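Ticket 2502 – Grover shared calendar showing everything one hour early
Status: Resolved
Opened by: Shona Brunton, Waststead office
Handled by: Donal Horgan, Fontes support desk

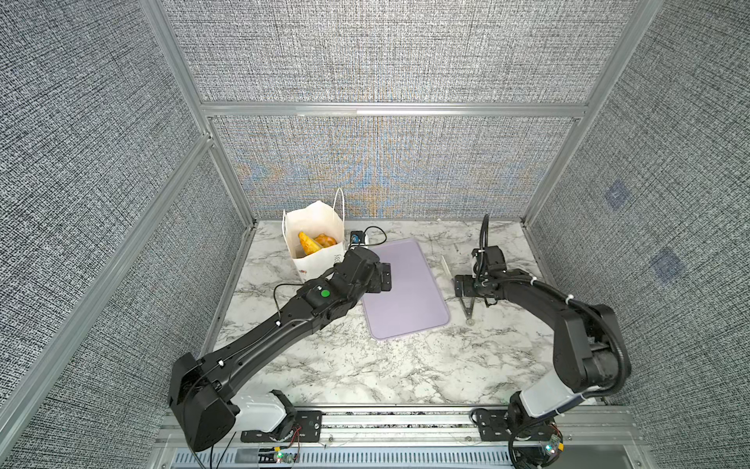 Marble-patterned tabletop with gray fabric panels behind.

Shona Brunton wrote:

Hello there, and thank you in advance to whoever picks this up. I hope I've put it in the right queue. Since we came back in this morning, the shared calendar in Grover has every booking for the Waststead rooms one hour earlier than it ought to be. My own personal calendar is fine, which had me doubting myself for a good while! The staff meeting should be at 10:00 and it shows at 9:00, and Faisal Rind sat by himself in the upstairs room for most of an hour before he came down to ask where everybody was. He was very nice about it.

I've tried signing out and back in, and I've tried it on my phone (same thing there). I haven't changed any of the bookings by hand yet because I was afraid of making a mess. Úna Moriarty did move two of hers before I could catch her, the Thursday supplier call and the interview slot after it, so those two will look right when the others look wrong.

Donal Horgan replied:

Hi Shona, you've put it in exactly the right place, and thank you for leaving the bookings alone. That makes my job a great deal easier. Please pass my sympathy along to Faisal.

An hour's difference right after the clocks change nearly always comes down to a time zone setting somewhere, so that's where I'd like to begin. Could you open the shared calendar, go to Settings, then Region, and tell me word for word what it says next to "Calendar time zone"? Then do the same for your own calendar. There's a small box underneath marked "Adjust for daylight saving" and I'd love to know if it's ticked on each of them.

Shona Brunton wrote:

Found it, after a bit of hunting – on my screen it was under More, then Region. The shared one says "UTC+0 (fixed)" and the daylight box is grayed out so I can't tick it. Mine says "Dublin" and the box is ticked. I don't remember anyone ever choosing a fixed one, but Gráinne Lynch set up the shared calendar back in September and she might know more. Should I just switch it to Dublin?

Donal Horgan replied:

Please hold off for the moment, if you don't mind. You've found the trouble, but if you switch the zone while the old bookings are still stored against the fixed one, Grover asks whether to "keep clock times" or "keep actual times", and it's very easy to pick the wrong one and end up with a second puzzle on top of the first. I'd like to take a backup before we touch it.

I've exported the whole calendar from our side. It has 1410 entries, and 162 of those are still to come. The past ones can stay where they are unless you need them for records.

What I need from you is a note of Úna's two bookings with the times they should really be at. I'll leave those out of the change and put them in by hand.

Gráinne Lynch wrote:

Hi both, Shona asked me to chime in. I'm afraid this one is mine. When we moved over from Zaltow, the import kept stopping on the repeating meetings, and the only way I could get it to finish was to pick the fixed zone. I fully meant to go back and change it. It was already dark in the evenings by the time everyone was using it, the times all matched, and it went clean out of my head. Sorry, Faisal!

Donal Horgan replied:

No harm done at all, Gráinne, and that's a really useful piece of the story. The import does trip over repeating meetings that have no end date, and I've seen other people get around it the same way. I've added a line to our help page asking people to check the zone afterward.

What I did on the calendar, for the record:

Saved the export under this ticket number.
Took Úna's two bookings out and noted the times.
Changed the zone from UTC+0 (fixed) to Dublin.
Chose "keep actual times" first on a test copy, saw the meetings move to 10:00 as they should, then did the same on the live one.
Put Úna's bookings back at the times Shona gave me.
Turned off the reminder emails while all of this was going on, and turned them back on at the end.

Could you refresh on your side, Shona, and look at a few? Phones can take a little longer to catch up. If yours is still showing the early times after lunch, remove the shared calendar from the phone and add it again.

Shona Brunton wrote:

It's all lovely now on the computer! The staff meeting is back at 10:00 and Úna says hers are both right. My phone needed the remove-and-add treatment, and so did Faisal's, but that took no time. There are 3 reminders in my inbox with the old times on them and I take it I can just delete those?

Donal Horgan replied:

You can indeed, they went out before I switched the emails off. I'll close this one now, but if anything odd turns up just reply here and it will reopen by itself.

Closed 1 April 2019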